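Clearing the Hall Table: A Small Study of Where Winter Stuff Ends Up
Final report for Household Design, spring section
Trinidad Salcedo

Background

My apartment has one table that isn't for eating. It stands between the front door and the kitchen, it's a light wood with really pretty swirly grain, and for most of last winter I couldn't have told you that because I never saw the top of it. Mail, keys, hats, a bike light, three different people's scarves – everything landed there. When the assignment sheet said "pick a problem you live with," I didn't have to think very long!

I share the place with two roommates. We call the apartment Sukel, after the name on the old mailbox, so that's what I'll call it here too. My project partner lives over on Cabello and has the same kind of table in the same kind of spot, so we decided early on to use my table for the project and hers for complaining.

What I wanted to find out

Mostly I wanted to know if a table like that can stay clear when people are coming in cold and in a hurry. I also wanted to try out sorting by when you need a thing instead of by what it is. My grandmother sorts like that and her hallway always works (mine never has).

The first clear-out

We did this in February, starting at 4 in the afternoon, and I thought we'd be done by dinner. We were not. I put everything on a bedsheet on the floor and we made piles: leaving the house, coming home, and doesn't live here. The last pile was by far the biggest. It had a casserole lid in it, and a library book I had already paid for.

Then I wiped the table down with dish soap and warm water and a little oil after. I let it sit overnight before anything was allowed back on.

The budget for the class was pretty small, so I bought two baskets from Sketard, the secondhand place near campus, and got a row of hooks from my uncle for free. One basket went under the table for hats and scarves. The other one was for mail, and it filled up in a week, so I'd pick a shallower one next time. A deep basket just hides the mail from you.

The 16 days

After the clear-out I kept a notebook by the door for 16 days. Every night before bed I wrote down what was on the table, who it belonged to if I knew, and if it had been there the night before. My roommates were very nice about this and only hid the notebook once.

Keys stopped being a problem right away once the hooks were up. Mail got better and then got worse. Scarves went in the basket about half the time, mostly when it was mine, and I know how that sounds.

Gloves were the thing that wouldn't budge. Hats come off and go straight in the basket, but gloves come off first, while you're still holding your bag and looking for the light, and the table is right there. 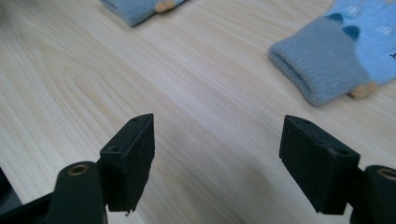 I tried moving the basket up onto the table for a few days, and it helped, but then I had a basket on the table I was trying to keep clear. My roommate Sulley wanted a clip on the wall at elbow height, one per person. We put up clothespins on a strip of ribbon, and it looked a little like a preschool, but it got used more than anything else I tried.

What I'd change

I would start with the gloves. I spent most of my planning time on the mail because that was what annoyed me, and I only got to the clothespins near the end, so I don't have many nights written down with them up. I'd also ask my roommates what they wanted before buying baskets. One of them told me afterward she thought the mail basket was for recycling, and that explains the electric bill.

The ribbon is still up. I'm planning to keep the notebook going next winter, starting when the first hat shows up.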